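Ticket 844 - Handheld gripper unit, station 2, jaw closes short and drifts
Queue: Hardware / end effectors
Status: Open, waiting on parts
Priority: Normal (was Low, I changed it)

Problem as reported

Operator says the handheld gripper on station 2 "feels weak" and drops small bottles. Trigger pull is normal. The width readout on the tablet does not go back to zero when the fingers are shut. Operator was told by the previous shift to restart the tablet. Operator restarted the tablet. Same result.

Suggested fix from the knowledge base is article 302, "Recalibrate finger width." I have closed tickets with that article before and watched them come back, so I would like to look at the hardware first this time.

Log

8:10 am
Unit on the bench. Serial label matches the asset list, which is a nice change. Firmware is the current Flodivex build. No error codes stored. I don't put much weight on that, as this unit has never stored an error code for anything, including the time the cable was pulled out of it.

8:25 am
Closed the fingers by hand with the trigger locked out. Pads meet at the tips and stay open at the root. Readout says 2 mm with the tips touching. Opened and closed it 27 times and wrote down the closed value each time. It wanders. If this were only a calibration offset I would expect the same wrong number every time, and I don't get that.

8:50 am
Ran article 302 anyway so that the first reply to this ticket isn't "did you run 302." Calibration passed. Closed the fingers again and the readout was wrong again on the fourth pull. So the routine passes on a unit that is plainly not right. I would like somebody to think about what the pass limit on that routine is checking, because I can't find it written down anywhere.

9:15 am
Pads off. These are the Grommont soft pads, fitted in March according to the sticker in the case lid. Screw on the left carrier was loose, maybe a quarter turn. Right one was fine. There is a smear of something tacky in the carrier slot. Could be cleaner residue, could be hand soap from the bathroom set. Wiped it out with alcohol, let it dry, refitted both pads to the torque on the card.

9:30 am
Better. Closed value is steady now. Grip on a small bottle still isn't what I get from the unit on station 1, though, so I'm not calling it fixed.

9:40 am
Reply from Skindura support (pasted, shortened): "Loose pad carriers can cause the symptoms described. Please confirm pads are seated and run the width calibration. If symptoms continue, replace pads."

Pads are seated. Calibration has been run. I asked what the wear limit is on the pads and was told to replace them "when worn." I asked again.

10:20 am
Swapped the pads with the pair from station 1. The weak grip did not follow the pads. Station 1 unit with the station 2 pads holds a bottle perfectly well. So I don't believe new pads are going to cure this, whatever the reply above says, and I'm not ordering a pair just to prove it. Put each pair back where it came from.

10:45 am
Opened the housing. Linkage looks fine, no cracks. Return spring looks fine. The slide on the left side has a dry, gritty feel for the last part of the travel, and on the right it's smooth. Blew it out, cleaned the rail, put on a very thin film of the grease from the Jacobs kit. The gritty feel is reduced but it's still there if you go slowly.

I know the Jacobs grease isn't on the approved list. The approved grease has been on back order since before I started here.

11:30 am
Closed up, calibrated, back to station 2 for a trial with the normal tasks. Asked the operators to do what they usually do and to tell me when a pull felt different, without telling them what I'd changed.

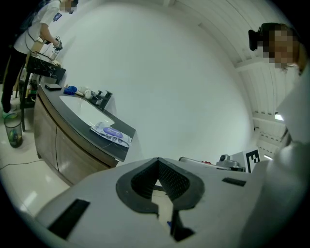
My worry with a trial like this is that people are kind about it. If somebody has just spent a morning on a tool, they tend to say it feels better. I'd sooner go by the logged width against the trigger position, and I have set station 2 to save both for every pull until this ticket is closed. Please leave that setting alone, even if the tablet complains about storage.

2:15 pm
First batch of trial data pulled. The closed value holds steady through the batch, so the loose carrier screw was a real fault and it is dealt with. Jaw force can't be read from this log, so what I have there is the operators' word (it's "fine now") and my own bench check, which says it's still softer than station 1. Those two don't agree and I'm going with the bench.

2:40 pm
Looked back through old tickets for this unit. Two earlier ones with the same words, "feels weak," both closed with article 302 and nothing else noted. I can't tell from those whether anyone took the pads off. My guess is no.

3:05 pm
Second reply from Skindura. They now say the left slide can be replaced as a part, and that a gritty feel is "not expected." No wear limit for the pads yet. Ordered the left slide, one piece. Also asked whether the right one should be changed at the same time. The drawing they sent shows them as a pair but the parts list sells them separately, and I'd like to know which document is correct before I have one new slide working against one old one.

What has been changed so far

Left pad carrier screw tightened to card torque
Carrier slot cleaned
Left rail cleaned and greased (Jacobs, see note above)
Width calibration run after each reassembly
Logging of width and trigger turned on at station 2

What has not been changed

Pads, firmware, return spring, trigger assembly, cable

Instructions for whoever has the next shift

Station 2 can be used. Keep it off the heavier items until the slide is in. Check the closed value before the first task and again after lunch, and write both on the card in the case. If it reads anything but zero with the fingers shut, stop and check the left carrier screw before you do anything on the tablet. Do not add threadlocker. I haven't had an answer on whether the carrier plastic tolerates it.

If the grip goes soft again and the screw is tight, put the unit in its case with a note and add a line here. Please don't close this with 302.

Request to the owner of article 302: add a step zero, "check both pad carrier screws," and state the pass limit. Linked as a separate request. No reply to that one so far.

Next update when the slide arrives. Supplier says May.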